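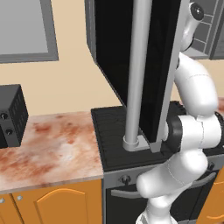

The arm reaching up beside the range hood in the planner's kitchen view.

Kitchen arm on a pole: tips before you order
2 May 2019
By Lorna Munro
4 min read

Gronis sells the Medve kitchen arm as a kit for 399 a month, fitting included, and the price covers a planning session in which your kitchen is drawn up on screen and the arm is put through its reaches. I sat in on three of these sessions and then used the arm for 11 weeks in my own kitchen. Most of the trouble I had could have been sorted out at the planning stage.

Measure the hood first. The planner asks for the worktop height and the depth of the wall cabinets, but the lowest edge of the range hood matters more. If yours slants, take one measurement at the front and one at the wall. I gave only the front one and the arm had to be set again.

Open every door. Cabinets are drawn shut unless you say otherwise. Ask for each one to be swung open on screen with the arm at full height. Do the same with the oven door, which needs clear floor in front of it.

Move the small appliances or declare them. Anything that lives on the worktop should go into the plan at its real size, with a hand's width left free on the side where the arm passes. Toasters and kettles get shifted about, so mark their places with a bit of masking tape.

Keep the knobs clear. Cooker knobs are easy to catch with the lower part of the arm. Vilmos Kiss, who fitted mine, sets a stop 7 cm out from the control strip. It costs a little reach at the back of the hob and I haven't missed it.

Cleaning

Wipe the white shells with warm water and a drop of washing-up liquid on a wrung-out cloth. No spray cleaners near the seams. Grease settles on the upper links first, as they spend the most time by the hood. Once a week is enough if you don't fry much. For the seams use a dry, soft toothbrush. Do the wrist last and switch off at the wall before you start.

What it does well

Fetching from high shelves, putting back light tins, holding a lid. It is slow with anything that has a loose handle. I wouldn't use it for glasses. My mother-in-law, who can't lift her arms much, got more out of it in an afternoon than I did in a month.

What I'd change

The manual. Fault 1733 came up over and over in February and the book just says to restart. Fanni Veres on the Gronis helpline told me it means the arm has met something it wasn't told about. In my case it was a tea towel on the oven handle. Hang them elsewhere.

Spare cloth covers for the joints are sold separately under the name Plerix. They wash at 40 and shrink slightly, so dry them flat. One set lasted me the whole trial.

Cancelling takes a month's notice in writing, and the fitter takes the pole away with the arm. Ask beforehand who makes good the worktop.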